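March 17, 2009

Up too late again. Midterm for the learning class is closer than I want to think about and I still mix up negative reinforcement and punishment if I go fast. Wrote it on my hand at lunch. Washed it off by two.

Read the Assefa chapter on extinction on the bus. 136 pages of reader left, at 10 a night I might make it. Won't do 10 a night. Did four yesterday and fell asleep on the highlighter, there's a yellow spot on the pillowcase.

Spontanous recovery – keep forgetting that one. Response dies out, you wait, it comes back weaker. Like me and the vending machine downstairs.
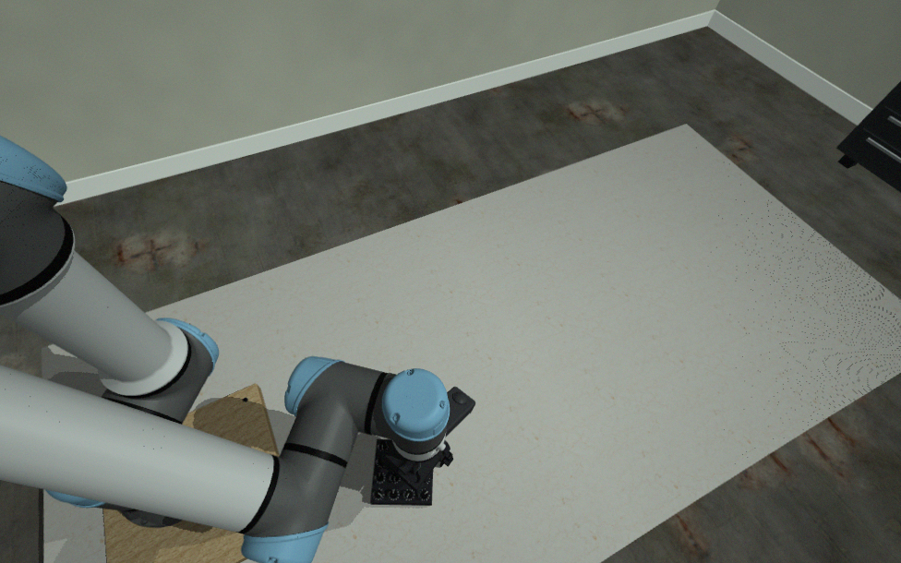

Section met in the Brollen building, radiators banging the whole hour. Argued over whether latent learning kills the strict behaviorist line or just dents it. I said dents. Rats wander a maze with no food, put food in, suddenly they know the way. OK so they had something in their heads. But you still only see it when there's a payoff. Got a "hm" from the TA. Can't tell if good hm or bad hm.

Paper is 3000 words now, not 2000 like the sheet said. I have 900 and most of those are the intro. Topic is variable ratio schedules and why people keep pulling the lever. Wanted to do token economies but the two books I need are checked out from Hatska library until August. August! Who takes out a book on ward tokens until August. Put a hold on them anyway, out of spite.

Mom called. Told her I'm eating. True if cereal counts.
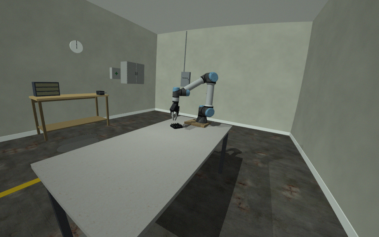 Tried the flash card thing after dinner. Shuffled, one side term, other side a dumb example from my own life. Fixed interval = checking the mailbox. Shaping = how I got my roomate to do dishes, first praise for a cup, then a plate. Haven't gotten to pans. Stimulus generalization = jumping at every phone that has my ringtone. Those stuck better than the book's pigeons, so more of those tomorrow.

Still don't get the blocking stuff. Tone and light, tone already predicts the shock, so the light gets nothing. Fine. But then why does a bigger shock un-block it? Surprise, I guess? Ask at office hours if I get up in time.

Curkcombe summer program form needs a stamp and a transcript. Transcript office closes at four, so go right after stats, don't stop for coffee. Also a letter, and I have no idea who to ask. Maybe the hm TA.

Rained all day. Left shoe leaks – glue it or buy new, glue probably.

Bed. Alarm at 6:30, other side of the room this time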